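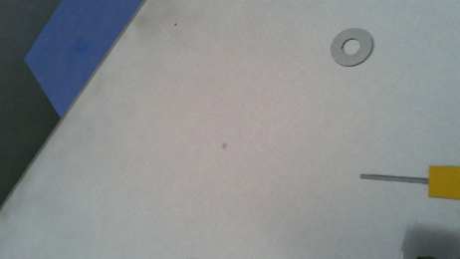
Home | Robots | Space | Animals | Ask Us
Last updated: 10 Feb 2021

How does a robot practice?

Say I ask you to pick up a washer, one of those flat metal rings with a hole. Easy! You look, you reach, you grab. A robot needs a program for every bit of that, and I write those programs.

My robot program is called Dandano, and it does a lot of its practicing in a pretend world inside the computer. We call that a simulation. It's a bit like a video game — there's a pretend table, a pretend washer and a pretend screwdriver-like tool with a yellow handle, and if the robot bumps something, we just start over.

First comes the seeing part. To a computer, a picture is a big pile of numbers, one bunch for each tiny dot of color. A gray washer on a pale gray table is tricky, as the numbers are so close together! A yellow handle is much easier to find.

Next comes the planning part. The program picks a path for the arm to follow — like tracing a maze with your finger before you use your pencil.

Last November I let Dandano try the washer 57 times in one afternoon. It missed 26 of them. I changed the planning part, and the next day it missed only eight. I did a little dance in my chair.

Want to try being the program? Ask a friend to close their eyes, then use only words to guide their hand to a spoon.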